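Tiso reports higher third-quarter sales as Rirnolden stores complete first full year
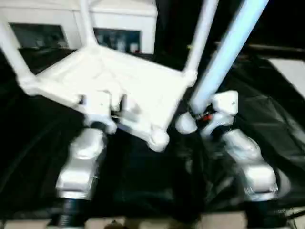
Balamgate, November 9, 2019 - Tiso, the discount homeware and grocery retailer, today published its trading statement for the third quarter. Like-for-like sales rose 8 per cent against the same quarter last year. The figure excludes fuel, VAT and stores open for less than 12 months.

Growth was strongest in chilled food and household goods. Clothing sales were flat. Online orders are reported separately and are not part of the like-for-like measure.

The group traded from 78 stores at the end of the quarter. These include the former Rirnolden shops, which have now been under Tiso ownership for a full year and enter the like-for-like figures for the first time. All of them have been moved to the group's till and stock systems.

Gross margin was slightly lower than a year earlier. The company put this down to price cuts on 1,136 own-label lines, which took effect at the start of the quarter and remain in place. Supplier terms were unchanged.

Olesia Kuzmenko, finance director, said: "Customer numbers rose in each month of the quarter and average basket value was stable. Costs were in line with our plan. We expect margin to stay at its present level until the end of the financial year."

Work continues on the new distribution centre at Forsberg. The site will serve stores in the north of the trading area and will take its first deliveries in December. Tiso is recruiting 900 temporary staff for the Christmas period - most of them in stores, with the remainder in warehousing and transport.

Guidance for the full year is unchanged.

The figures in this statement are unaudited.

Ends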